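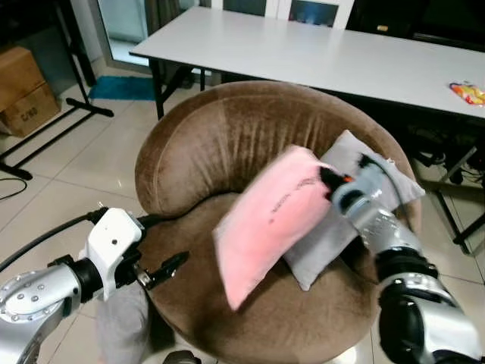

The Cosberg is a round tub armchair for living rooms, waiting areas and hotel bedrooms, supplied fully upholstered and ready to use. The backrest and arms form one continuous padded curve with a thick rolled rim, and the seat is set deep inside it. In brown velvet the cover has a soft sheen, and vertical creases and folds run along the inner back. The creases are part of the upholstery style and are not classed as a fault under the warranty. The seat takes two rectangular throw pillows, such as the pale pink and light gray pair, with the gray one leaning against the side of the backrest. Pillows are sold separately.

Construction
The frame is kiln-dried beech with plywood formers in the back curve. Joints are glued and screwed. The seat platform uses elasticated webbing under a single block of high-resilience foam, topped with a layer of polyester fiber. The backrest is padded with a softer grade of foam, wrapped over the rim in one piece. The seat block is fixed and cannot be turned.

Dimensions and weight
Overall width: 32 in
Overall depth: 31 in
Overall height: 29 in
Seat height: 17 in
Seat depth, without pillows: 23 in
Seat depth, one pillow against the backrest: 18 in
Net weight: 41 lb
Maximum load: 351 lb

Dimensions are taken at the widest point of the padding and carry a tolerance of half an inch. For a doorway under 30 in clear width, remove the feet and carry the chair in on its side.

Cover fabric
Antoniadis velvet, 92 percent polyester, 8 percent cotton. The pile runs from the rim down to the seat. Color will look lighter or darker depending on the direction in which the pile has been brushed, and pressure marks are normal on the seat and the inside of the arms. Most marks lift with a soft brush or with light steam held at least 6 in from the surface.

Fabric is cut from bulk rolls and shade can vary between dye lots. Where several chairs are to stand in the same room, place them on one order. We can't guarantee a match on chairs added later, but a cutting of the current lot can be mailed on request.

Matching throw pillows
Pillows in the Tido range are available in pale pink, light gray, oatmeal and rust, plain or with a short line of lettering on the front. The standard size is 12 x 20 in. Covers have a concealed zipper along the lower edge and are machine washable at 86 F. Wash lettered covers inside out and do not iron over the print. Inserts are polyester fiber and should be spot cleaned only.

Two pillows fit side by side at an angle, or one in front of the other. A larger square pillow can be used but takes up most of the seat.

Assembly
Four feet, threaded, hand tightened. No tools are needed. Lay the chair on its back on a clean blanket, turn each foot clockwise until the collar meets the base, then stand the chair upright and check that it sits level. Felt pads are in the bag with the feet. Retighten after the first month.

Care
Vacuum weekly with an upholstery nozzle on low suction, working with the pile. Blot spills at once using a dry white cloth. Don't rub. For remaining marks use a water-based upholstery cleaner, tested first under the base. Bleach, solvent cleaners and stiff brushes will damage the pile and void the fabric warranty. Keep the chair at least 20 in from radiators and out of direct sun.

Ordering
Item code: Clulard 183
Cover: brown velvet - other colors to order
Feet: black or natural beech, state when ordering
Packed: one carton, feet in a bag taped under the base
Lead time: two weeks from stock, seven weeks to order
Warranty: five years frame, two years foam and cover

Replacement feet and felt pads are listed under Spare Parts.

Specification last revised February 26, 2023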